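Astus to Kerkidside, the counter edition

22/07/2021

Ok quick one, I have 14 tabs open and dinner isn't started. But I said I'd write up the counter clear-out and if I don't do it now it won't happen.

Background for anyone new. We moved from Astus to Kerkidside in April. Smaller kitchen, one decent stretch of counter, marble pattern, very pretty, shows every single crumb. Since then the counter has been where things go to wait. Lids. Cups. Stuff that came out of a box and had no shelf. I kept wiping around it all, which is not cleaning, I know.

The rule I set myself: everything on the counter gets used, moved or binned. No fourth pile. (The fourth pile is how I got here.)

Beans first. I'd been sprouting mung beans, or meaning to, and the bag had been sitting open since I don't know when. Old ones don't sprout well, I tried a handful in a jar last week and got 3 sad little tails and a smell. So out they go. Did feel bad about it. Cheap beans but still, food.

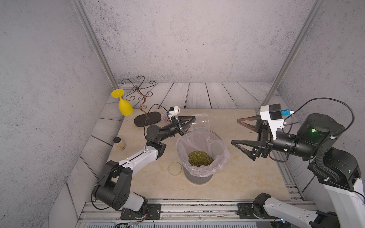
Mung beans in the bin, yellow goblet upside down on the left.

If you're doing this yourself put a clean bag in before you start. Dry beans get everywhere and they roll. I found one in my slipper. Also don't pour them down the sink, a friend did that once and it was a whole plumber situation.

Next the small stuff, and this is where I lost an hour. Lids! Why do I own so many lids. My theory is the containers leave with leftovers and the lids stay home. I went through the drawer and tried every one on every tub we have, sitting on the floor like a kid with a shape sorter. Anything that fit went back on its tub, and anything that didn't got one night's grace in case the tub was in the fridge. Two were. Smug about that.

Glass dishes I'm keeping. I use them for salt, for garlic when I'm chopping ahead, for the tea bag I will definitely throw away in a minute. They just need to live in the cupboard by the stove instead of wherever I last put one down.
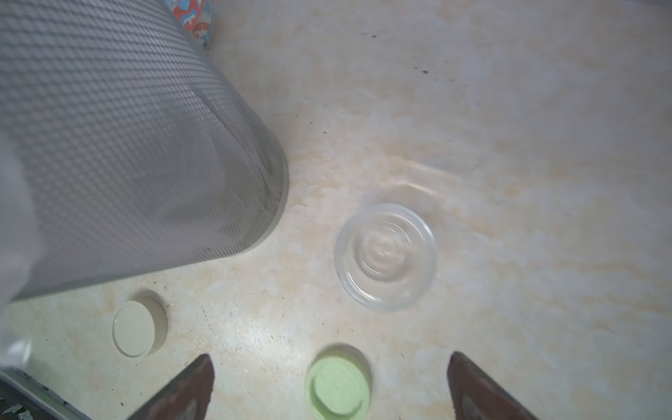
What do you do with lids that don't match anything?
Check them against the fridge and freezer first, then look for a recycling mark on the underside. Mine with a mark go out with the plastics and the rest go in the trash. I keep one big flat one to use as a drip tray under the oil bottle.

Right, crumbs. I do dry first, always. Dry cloth or a soft brush, sweep it all into your hand, then a damp cloth with a drop of dish soap, then dry again. If you go in wet on crumbs you just make paste. The spray I bought for this (Plerna, the lemon one) smells great and leaves streaks so I'm back to dish soap. Maybe I was using to much of it.

Last thing was what to put back. I wanted nothing at all on there, very magazine. Lasted one evening. A bare counter just invites mail. So a few things get to stay at the back against the wall and the front stays clear for chopping. The wave bowl was always going to make the cut. I got it at Verhoeven, the secondhand place by the station, same trip as the awful lamp, and it's the nicest thing in the kitchen by miles. Thinking rings and loose change. Or clementines, when there are clementines.
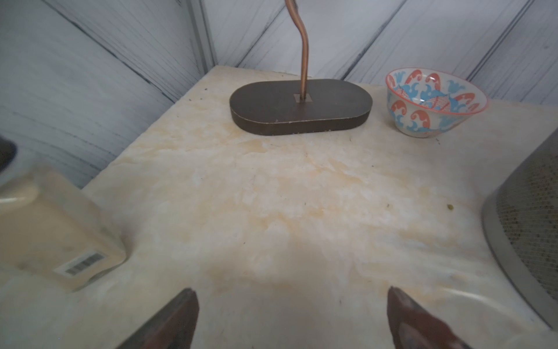
The blue and coral wave bowl, toward the back on the right.

The boards on the walls in there were white when we moved in and I was going to paint them green. Not anymore! They look good with the bowl. Leaving them.

Still to do: the cupboard under the sink (dont ask), the spice situation, and find a jar with a proper seal before I buy beans agian. Will post the spices when they're done. Going to go make pasta now, there's one clean pot.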